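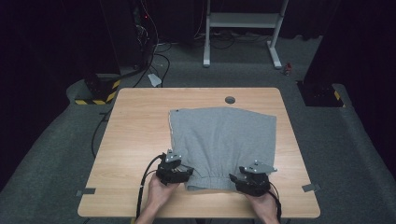 Folding for a Living: A Talk with Apostolos Zervas

Apostolos Zervas has been folding other people's clothes for most of his grown life, and he still gets a little excited when the talk turns to waistbands. I had come to Wornadside, the secondhand clothing exchange he runs out of two rooms behind the old Dratitz bakery, meaning to ask him about the business side of things. We got to that in the end, but first we spent a good long while on sweatpants.

"Everybody wants to start with shirts," he told me, pouring coffee for both of us. "Shirts have collars, shirts have buttons, people feel there is something to learn there. But give a new person a pair of gray sweatpants and you find out right away how they fold. The cloth is thick and soft and it goes wherever it likes."

His answer is to begin at the waist. Elastic pulls the fabric into gathers, he explained, so the top of the garment always wants to be narrower and puffier than the rest, and if you leave it to the end you finish up with a lump. He likes the waistband turned toward him at the near edge of the table, held at both corners and drawn out gently until it lies straight. Then he smooths away from himself toward the far fold.

"Both corners at the same time," he said. "My mother did one corner, then the other corner, then back to the first one. She was a wonderful woman and her drawers were a disaster."

I asked whether the table matters, and that turned out to be the right question, because he put down his cup and thought about it. He is fond of a pale wooden top with rounded corners. A dark sock or a stray thread shows up well against light wood, he says, and a rounded corner won't catch on a knit when you drag a pile past it. He learned that at Alexiou, the laundry where he got his first job, which had a long metal counter with an edge like a bread knife. "I ruined a lady's cardigan on that counter. I was nineteen! I wanted to pay for it and the owner wouldn't let me, so I felt bad about it for years."

Things have grown since then. Wornadside took in 1,368 pieces over the winter, and by April 700 of them had gone back out the door to new owners. The rest sit on shelves that his brother-in-law built from a kit made by Ronel – good shelves, he says, though the instructions were terrible – and every piece on them is folded to the same width, more or less a rectangle, with the straight fold facing out.

He doesn't mind if people take things down and shake them open. "How else can you see if they fit? I fold it again, it's nothing. A pair of shorts takes me a moment." What does bother him is the half-hearted refold, where somebody tucks the legs under and pats the top so that it looks fine from the front. He can spot one from across the room and he will walk over and fix it while he is talking to you, as he did with a hooded sweatshirt while I was asking about rent.

Before I left I told him that I usually roll my sweatpants and push them into a basket. He was very kind about it. Rolling is all right for a suitcase, he said, and then he asked whether I had 5 minutes to spare, and cleared a place at the table for me.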